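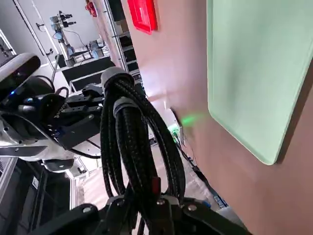 Braided sleeving vs. split loom on long runs, heat and abrasion

Cable & Wire Management > Sleeving and Jacketing
Started 2021-06-23

tarn_ohm
I am redoing the harness on a Lenihan panel saw. The existing runs are in split loom, which has cracked at every bend. Plan is to switch to expandable PET braid. Questions are whether to size for the bundle or the connector, and whether anyone bothers with heat shrink at the ends.

Longest run is 154 inches, three conductors plus shield. It flexes at the carriage and is fixed everywhere else.

kelvinbridge
Size for the bundle at the middle of the braid's range. If the connector won't pass, take the connector off. Oversized braid that has been pulled down tight at the ends will bag in the middle and snag.

Heat shrink, adhesive lined, both ends. Cut the braid with a hot knife or it frays before you get it on.

dustcollar
Disagree on the adhesive lining. At the carriage end you want to be able to service the connector. Plain shrink over a wrap of cloth tape holds fine and comes off with a blade.

kelvinbridge
Plain shrink walks on a flexing run. I have replaced enough of them.

dustcollar
It walks if there is no clamp behind it. The shrink is there to stop fraying. Strain relief is a separate part.

tarn_ohm
There is a P-clamp two inches behind the connector. Does that settle it?

dustcollar
Yes.

kelvinbridge
For that end, fine. I would still use lined at the fixed end.

mhowatt_7
Nobody has asked about dust. Open braid lets fine dust straight through and it packs between the conductors. On a saw I would use the Pruvaline closed weave. It is stiffer and costs more, but it keeps most of it out.

tarn_ohm
How much stiffer? The bend at the carriage is tight.

mhowatt_7
Noticeably. I would not go under a 3 inch radius with it. Open braid will follow whatever the cable does.

loomfixer
Two types on one run is allowed. Closed weave on the fixed length, open braid through the flex section, overlap them and shrink over the joint. Allow extra length when you cut — braid gets shorter as it expands, and people always come up short on the last piece.

Spool from Preniren is 100 feet if you have other machines to do.

kelvinbridge
A joint is one more place to fail. Pick one.

loomfixer
Put it under a clamp in the fixed section and it never moves.

tarn_ohm
Going with open braid the whole way, plain shrink at the carriage, lined at the cabinet. I can blow the dust out when I change the belt. Ordering tonight.

dustcollar
Measure the bundle with the shield drain included before you order.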